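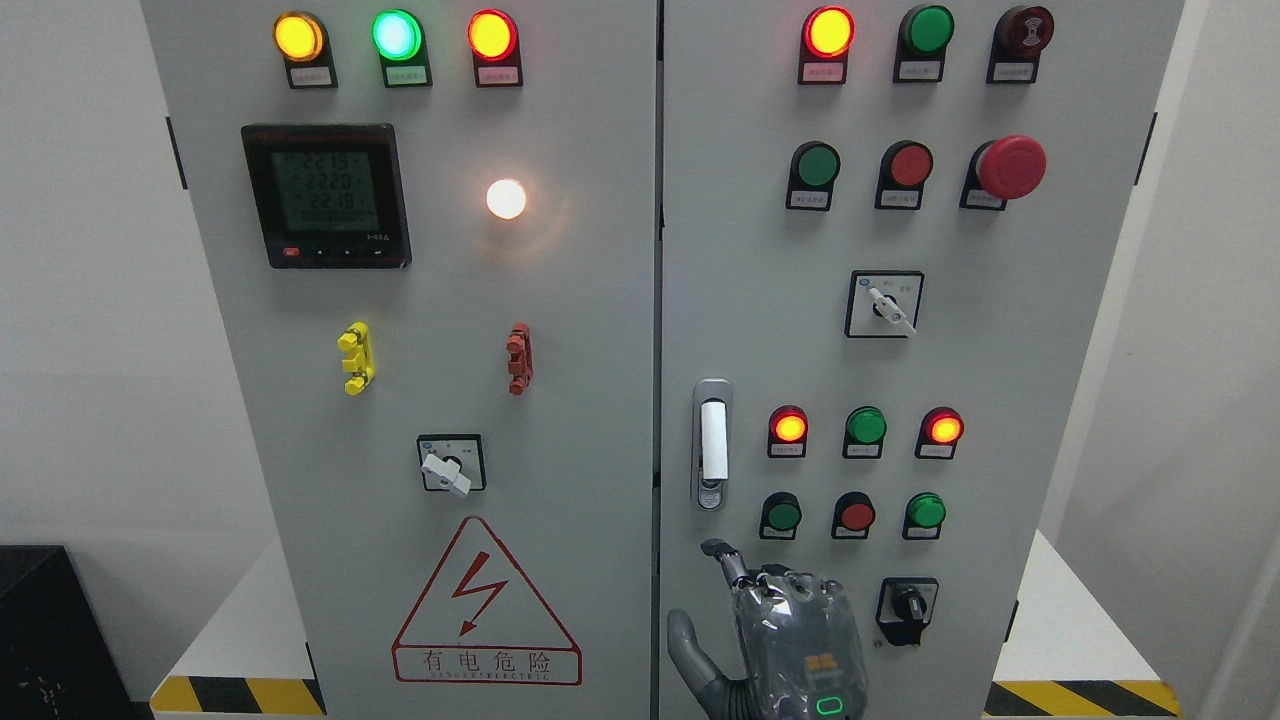 Armarios eléctricos con los pilotos encendidos: amarillo anaranjado, verde y rojo anaranjado.

La factura de la luz y otros géneros literarios

30 jun 2020

Cada cierto tiempo alguien nos escribe para preguntar por qué paga lo que paga por la electricidad de su local. Solemos contestar con amabilidad y con un diccionario. El último ha sido Tarek El-Sayed, que lleva el obrador de Limilero y que abrió en marzo el sobre de la distribuidora con la misma ilusión con la que se abre una carta del dentista. Había tenido el horno apagado buena parte de la primavera. La factura, en cambio, había bajado lo justo para que no pudiera decirse que no había bajado.

El misterio se llama término de potencia. Es la parte del recibo que se paga por tener derecho a consumir, se consuma o no, algo así como la cuota de un gimnasio al que tampoco vamos. Quien contrató en su día más kilovatios de los que necesita los sigue pagando en silencio, mes tras mes, y en muchos locales de la comarca la cifra viene heredada del inquilino anterior. En el caso de Tarek, una tintorería.

Kvido Doležal, que firma nuestra sección de consumo y lee facturas por gusto (tiene otras virtudes), le dedicó una tarde a la del obrador. Encontró un alquiler de equipo de medida, un servicio de mantenimiento que el titular no recordaba haber pedido y una potencia que habría bastado para iluminar la verbena. Entre el servicio misterioso y el exceso de potencia, el asunto sumaba unos 300 euros al año. El servicio se dio de baja con 2 llamadas. La primera duró lo que dura un disco de boleros.

Para quien quiera hacer lo mismo en casa o en la tienda, Kvido recomienda empezar por la segunda página, esa que todo el mundo usa para apuntar la lista de la compra. Ahí figuran la potencia contratada y, si hay suerte, la máxima que se ha demandado en el último año. Si entre una y otra cabe un piano, merece la pena llamar. Conviene tener a mano el código CUPS y algo de comer. Y antes de pedir una bajada, pensar en el invierno: la estufa de noviembre no entiende de optimismos de junio, y volver a subir la potencia cuesta dinero y otra sesión de boleros.

Los lectores de Muster nos piden además que aclaremos lo de las ofertas puerta a puerta. Quien llama al timbre diciendo que viene «de la luz» viene casi siempre de una comercializadora, y lo que quiere ver es precisamente la factura. Se le puede ofrecer un vaso de agua. La factura, mejor dejarla en el cajón.

Hemos preparado una hoja con los conceptos del recibo traducidos al castellano. Se puede recoger en la papelería Ayala y en el mostrador de Grivell, donde quedan 110 ejemplares. Si se acaban, imprimiremos más en cuanto paguemos la luz.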